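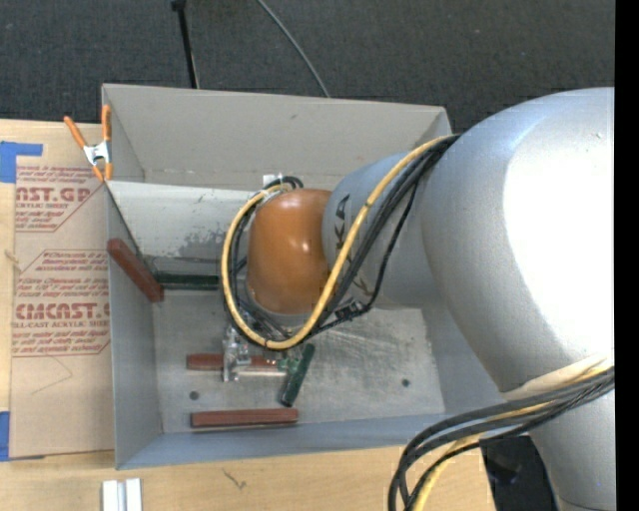 Colored blocks in a gray bin, with a robot arm reaching over them.

Nonprofit Management 210
Unit 2 handout: Corporate Partners and the Work Center

Read this before the session. The Prellbridge case packet is separate and longer, and you will need both.

What we mean by a work center

A work center is a nonprofit that employs people with disabilities, usually to do contract jobs for outside businesses: packaging, sorting, mailing, light assembly, document shredding. Most also run training and job placement programs. So the organization has two sets of people to keep happy. One set wants forty cartons on a truck by 3 p.m. The other wants good jobs, decent pay, a ride home and a supervisor who listens. The mission statement will tell you these fit together beautifully. The production schedule was written by someone else.

Income tends to come from contract revenue, public funding for services, and gifts. Students always want to talk about gifts. In the three practice cases we use in this course (Kurton, Pleder and Dhillon), gifts are the smallest slice every time, and they take up most of the newsletter.

Four kinds of corporate partner

The customer. Buys work from the center at a price. This is the partner who does the most and gets thanked the least, on the theory that they got their boxes.

The donor. Writes a check, or sponsors a table at the dinner. Ask whether the check is restricted. A gift that can only be spent on a new sign is a sign.

The employer. Hires people out of the center's programs into regular jobs. Harder to photograph than a big cardboard check, and worth a good deal more to the person hired.

The helper. Sends a team for a day. Can be very useful if someone has planned the day. If no one has, the center's staff will spend it inventing tasks for a group of accountants who would like to paint something.

One company can be all four. Write down which one you are talking to before the meeting starts, as the person across the table may not have decided.

Worked case: Kurton

Kurton is a work center with a single large packaging customer. The customer also sponsors the annual dinner at $2000. In February the customer asks for a lower price per unit and mentions, in the same phone call, how much everyone enjoyed the dinner.

Treat these as two conversations. Price the contract on labor, materials, overhead and the time it takes to do the work properly. The sponsorship does not belong in that sum. Last year's class worked out that the proposed discount would cost Kurton more than the sponsorship brought in before the dessert plates were cleared. Show your own figures; theirs had an error in the overhead line, which I have left in the packet for you to find.

Worked case: Pleder

Pleder gives an award every year to its best business supporter. The plaque is handsome. The trouble is the list of past winners, which matches the list of board members' employers with a closeness you may find touching.

An award is a public statement about what the center values. If it always goes to the largest check, other partners will notice, and the employer who has taken on new hires year after year will notice first. Pleder's staff proposed written criteria:

Length of the relationship
Jobs offered and jobs kept
Fair dealing on contracts
Service, meaning hours given on tasks the center asked for

The board adopted all of them and then asked if there could also be one for generosity. We will discuss.

A note on wages

Some work centers in this country have paid less than the standard minimum wage under special certificates. Many have stopped, some states have ended the practice, and the rules are not the same everywhere. Look up the law where you are before you write anything about it. For the Dhillon case, assume all workers earn at least the standard minimum. That keeps the arithmetic simple and spares you the temptation to balance the budget on the wrong people.

Language

Say "employee" when you mean employee. Do not write "clients" in one paragraph and "our special workers" in the next. Avoid "inspiring" as a description of someone packing a box. If a quote is going in a press release, the person quoted should have said it, and should know where it is going.

For the session

Bring a 300-word memo to the director of Prellbridge on whether to accept the three-year contract on the terms offered. Take a position. "There are arguments on both sides" has been submitted before and was returned.

Attach one page of figures. Label the units.

Late memos go in the tray by the copier, where they will be read in the order I find them.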